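Thread on the two-arm bench build, for the people who keep asking how far along it is. Long one. I'm writing it in pieces between jobs.

1/ Background for anyone new. We have a corner of the shared workshop in Prustasstead. Two arms, one table, and a plan to get them to strip and refit old desktop computers. Project name is Jitov. It doesn't stand for anything.

2/ Why old desktops: the shop gets them by the pallet from offices clearing out. Pulling memory and processors by hand is dull work and people rush it. Pins get bent. I wanted to see if a pair of arms could do the small parts without breaking them.

3/ Budget so far is $1,991, not counting the arms, which were bought used by the workshop before I joined. Most of it went on the table, the post hardware and three power supplies. One of those power supplies was a mistake.

4/ The table first. I started on a sheet of thick particle board. It sagged a little in the middle and every calibration drifted when the heat came on in the evening. Swapped to slatted aluminum extrusion. Heavy, expensive, and the drift went away.

5/ The slots are the best part of it. Anything can be bolted down anywhere along a slat and moved over a bit when you change your mind. I change my mind a lot.

6/ Mounting the arms. They need to reach the same area without hitting each other. I taped the outline of a tower case on the table and jogged both arms around it for an evening before drilling anything. Moved one base twice. Glad I used tape.

7/ Software is split in two. One program plans the moves, the other watches and stops things. The watcher is called Mevance. It's 1,539 lines, mostly checks for silly conditions such as "gripper closed before it got there."

8/ Someone asked why I don't let the planner handle the stops too. I tried. When the planner hung, the stops hung with it. Separate process on a separate machine now.

9/ Grippers. Stock fingers were too wide for anything inside a case. I printed narrow ones, then printed them again with a flatter tip. Version four is what we run. It's black because black was the spool in the machine.

10/ Grip force took longer than the shape did. Too light and a module slides out on the lift. Too strong and the fingers bow and the part turns. I ended up with one setting for memory and a lower one for processors, and the program refuses to run if neither is selected.

11/ Memory removal worked first. Open the clips, grip the short ends, pull straight up. It sounds simple and it was most of November.

12/ A question I get a lot: does it find the parts by itself? Partly. I enter the case model and it loads rough positions. Then the wrist camera corrects them. If the correction is over a limit I set, it stops and waits for a person.

13/ I'd like to get rid of the case model step. Not soon. There are too many layouts, and half the cases that come in have had something moved or added over the years.

14/ Now the fixture, which is the part I spent this month on. The arms need somewhere to set a part down so it can be picked up again in a known position. Putting it loose on the table doesn't work. It slides and you're back to searching for it.

15/ First fixture was foam with cutouts. Fine for people, bad for arms. The foam gave when the gripper pressed and the part came up crooked. It also builds up static, and I should have thought of that before cutting it.

16/ Second one was printed in a single piece. It warped at the corners. I flattened it with clamps and a heat gun and it warped again the next morning.

17/ Third one is a plate with separate blocks on it. If one block is wrong I reprint that block and leave the rest alone. The design borrows from a jig file called Ásgeirsdóttir that has been on the workshop drive for years. I changed the spacing and the height and kept the chamfers on the inside edges. The chamfers do most of the work.
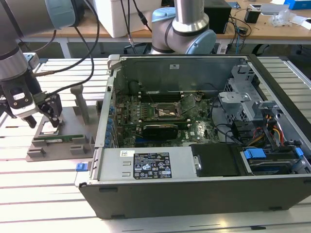

18/ The fixture sits on the table beside the case, so the arm has a short trip between the two and doesn't have to swing over the bench behind. The plate and blocks are gray, and a green memory module lying in it stands out well, which helps the camera. The tower goes on its side with the panel off, so the memory slots and the processor socket both face up and the gripper can come at them from above.

19/ Processors are harder than memory. The lever has to be up before anything else happens, and I still lift it by hand. An arm can do it in theory. In practice the lever springs when it clears the hook and I don't want fingers near an open socket when it does.

20/ The lift itself is slow on purpose. The fingers close on two edges, wait, go up a hair, wait again, and then clear the socket. If the load reading changes during the second wait, Mevance stops the arm where it is.

21/ Latest test was 240 pick-and-place cycles on the fixture alone, with a dead memory module. 29 of them ended in a stop. Most of those were the module catching on the same block. I took a little off that block with a file and I'll reprint it with the change.

22/ I haven't run a count like that for processors. The spares I have are all different sizes and I want a set of matching dead ones first. If you're local and have a drawer of them, bring them by.

23/ Cables are the next problem. Loose ones inside a case move when a neighboring part moves, so the map is out of date as soon as you touch anything. For now I check the path by eye and push them aside before each run.

24/ The cables behind the bench are a separate problem and entirely mine. I have a bag of ties. I'll get to it.

25/ Safety, as people asked last time. There's a stop button at each end of the table, speed is capped whenever someone is signed in at the bench, and the case is always unplugged, with time for the power supply to drain. We don't open the power supplies at all -- they go out whole.

26/ Files: fixture plate and blocks are on the workshop drive in the Jitov folder. Gripper fingers are there too, version four only. Please don't print version three, the tip snaps.

27/ Next post will be the reprinted block and a second run on the same module. After that I'll try the hand-off from one arm to the other, which so far has only been done with a block of wood.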